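Simulation-first purchasing

Simulation-first purchasing is a way of budgeting for robotic equipment in which a buyer pays for time in a rendered workcell before paying for a robot, a table or a room to put them in. It is used mainly by small laboratories and teaching workshops, where the equipment budget is often decided by people who have never had to wait for a spare wrist joint.

The method is usually traced to the Tralham workshop, whose planners had money for one humanoid upper body and a long list of reasons to want two. The body was modeled first, along with a plain table and a few household objects, and the purchase order was held back until the model had been used for 300 trial runs. Tralham's planning notes describe the delay as "productive." The supplier's letters use other words. 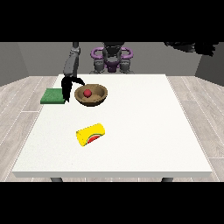
Simulated tabletop cell with bowl, ball, green pad and yellow can.

Scope and costs

A typical plan separates the robot from everything the robot will need. The second group includes mounting hardware, grippers, floor space, safety fencing, training and insurance, and tends to be discovered in that order. In the Ollau version of the method, each item is entered on a single sheet with a price, a delivery time and the name of the trial that showed it was needed. Items with no trial attached are moved to a second sheet, known locally as the wish list - it is the longer of the two.

The props are the cheapest line in any such plan. Ollau budgeted 6 credits for its tabletop objects and 3,282 for replacement fingers, a ratio that buyers new to the field generally take for a typing error.

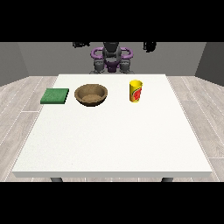
Reach is the question most often settled before ordering. A table that looks generous in a catalog may put its far corners beyond a fixed torso, and moving a rendered table costs an afternoon, while moving a bolted one costs a good deal more and usually involves the landlord. Planners also use the model to compare grippers and to decide whether a second arm would earn its keep. It is rare for a workshop to conclude that it would not.

Criticism

The Lu checklist, a rival approach, holds that simulated trials favor whatever the buyer already meant to buy. It calls for two written quotes and a visit to a working installation before any modeling begins. Supporters of simulation reply that a working installation is hard to find on the day of a visit.

A further objection concerns contact. Friction, cable drag and worn finger pads are easily left out of a model, and a budget based on it may leave them out too. The Clekberg revision adds a fixed reserve for such things, to be spent only after delivery. In practice it is often spent on shipping.

See also: Equipment leasing; Workcell layout; Spare parts planning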